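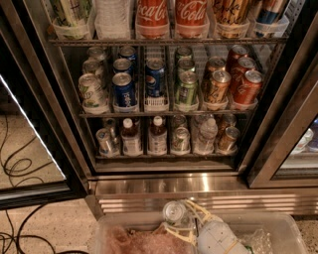
Chapter 8

Stock and Stock Control

By the end of this chapter you should be able to:

explain why a business holds stock
tell the difference between raw materials, work in progress and finished goods
describe the main costs of holding too much or too little stock
read a simple stock control chart
explain what is meant by stock rotation

8.1 What is stock?

Stock is anything a business has bought or made and has not yet sold or used up. In a bakery, the flour in the store room is stock, and so are the loaves on the shelf. In a garage it is the tyres, the oil and the boxes of wiper blades. A hairdresser holds stock as well, although most of the money a hairdresser earns comes from a service. There will be shampoo and colour to be used on customers, and often a few bottles for customers to buy and take home.

Accountants divide stock into three types.

Raw materials are goods that will be turned into something else. Timber in a furniture workshop is a raw material.

Work in progress means goods that are partly made. A chair with no seat is work in progress.

Finished goods are ready to be sold. A shop that buys goods and sells them again without changing them, such as a newsagent, holds almost nothing else.

The same item can belong to different types in different businesses. A bag of sugar is a finished good to a grocer and a raw material to a jam maker. What matters is what the business intends to do with it.

You will also meet the word inventory. It is the usual word in American books and in many published accounts, and for the purposes of this chapter it means the same thing.

8.2 Why hold stock at all?

Stock costs money before it earns any. A shop has normally agreed to pay its supplier whether or not the goods sell, and until they do sell that money cannot be spent on wages, rent or anything else. It would seem sensible to hold as little as possible.

The trouble is that customers do not buy at a steady rate. Consider a small shop next to the railway station in Staltham. On most mornings it sells sandwiches and drinks to people on their way to work. On a warm day it sells far more cold drinks than usual, and on the day of the town fair in May it may sell out before lunch. The shop cannot telephone its supplier each time a customer walks in. It must already have the goods.

Holding stock lets a business:

serve customers straight away
cope with sudden rises in demand
carry on working if a delivery is late
buy in larger amounts and obtain a lower price for each item

The last of these is known as bulk buying, and we shall return to it in section 8.6.

8.3 The costs of too much stock

Storage has to be paid for. A larger store room means a higher rent, and goods that need to be kept cold use electricity all day and all night, including the days when the shop is closed. Stock must also be insured, and the more there is of it the higher the premium will be.

Some goods do not keep. Milk, cut flowers and fresh fish lose their value within days. Goods which last for this short a time are called perishable. Other goods keep perfectly well but go out of fashion or are replaced by a newer model. A shop left with a shelf of last year's calendars has not lost them, but it will have great difficulty in selling them. Stock of this kind is said to be obsolete.

Goods can be damaged or stolen too. The loss of stock through theft, damage and mistakes in recording is called shrinkage. Small shops often find it hard to say how much shrinkage is due to each cause – the records show only that the goods are not there.

Finally there is the opportunity cost, which you met in the chapter on business decisions. Money tied up in stock could have been used for something else.

8.4 The costs of too little stock 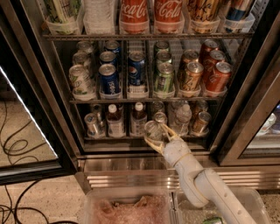
A business that has run out of an item is said to be out of stock, and the position itself is called a stock-out. The first cost is the lost sale. A customer who wants a bottle of water and cannot find one will usually buy it elsewhere, and may buy a newspaper and a sandwich there as well. The second cost is harder to measure. If the same customer is disappointed several times, he or she may stop coming.

For a manufacturer the results can be more serious. Suppose that Brivik Cycles, a firm making bicycles, runs out of brake cable. The frames, wheels and saddles may all be waiting in the workshop, but not one bicycle can be finished. The workers must still be paid, and orders will go out late. A part costing very little has stopped the whole factory.

8.5 The stock control chart

Most businesses use a computer to keep track of stock, but the ideas behind the program are the same as those used with a pencil and a card. Four terms are needed.

The maximum stock level is the most the business wishes to hold of an item.

The minimum stock level is the least it wishes to hold. The stock kept below this line is a reserve against late deliveries or unexpected sales, and is often called buffer stock.

The lead time is the time between placing an order and receiving the goods.

The reorder level is the amount of stock at which a new order should be placed.

Worked case

The station shop in Staltham sells bottled water. Its maximum stock level is 75 bottles and its minimum is 30. The shop sells 8 bottles a day and the lead time is three days.

During the lead time the shop will sell 3 × 8 = 24 bottles. If stock is not to fall below the minimum, the order must be placed when there are 30 + 24 = 54 bottles left. The reorder level is therefore 54.

When the delivery arrives, stock will have fallen to 30. To bring it back up to the maximum, the shop must order 75 – 30 = 45 bottles.

On a chart these figures make a saw-tooth pattern. The line slopes down as the bottles are sold, rises straight up to the maximum on the day of the delivery, then slopes down again. A steeper slope shows faster sales. If the delivery is late, the line continues down past the minimum and into the buffer stock.

Real charts are seldom so tidy. Sales vary from day to day, and suppliers may sell only by the case, so that the shop has to order slightly more or slightly less than it would like.

8.6 Bulk buying

A supplier will often charge less for each item when a customer orders a large amount. It takes nearly as long to deliver one case as it does to deliver ten, and there is only one invoice to prepare. Whether the buyer gains depends on the saving compared with the extra cost of storage. For tinned goods bulk buying may be well worthwhile. For strawberries it is unlikely to be.

8.7 Stock rotation

Goods that carry a date should be sold in the order in which they were received. This is called first in, first out, or FIFO for short. In practice it means that when new stock arrives, the older goods are moved to the front and the new ones placed behind them. Some shelving is built to help with this. A sloping shelf may be filled from the back, so that the oldest item slides forward to the front each time one is taken.

Rotation takes staff time. An assistant in a hurry will be tempted to put the new goods in front, where there is a gap. The old goods then stay where they are until they pass their date and have to be thrown away, and the cost appears later as waste.

Two kinds of date are used on food in Britain. A use by date is concerned with safety, and food must not be sold after it. A best before date is concerned with quality, and food may still be sold once it has passed, provided that it is fit to eat.

Activity 8A

Visit a shop near your home or school and choose one type of product. Ask permission before you begin. Find out how often it is delivered, who decides how much to order, and where the spare stock is kept. Write up your findings in no more than a page.

Activity 8B

Murnberg Paints has a maximum stock level of 63 tins of white gloss and a minimum of 15. It sells six tins a day, and the lead time is four days. Work out the reorder level and the size of each order, then draw the stock control chart on graph paper, starting from the maximum level and continuing until the second delivery has arrived.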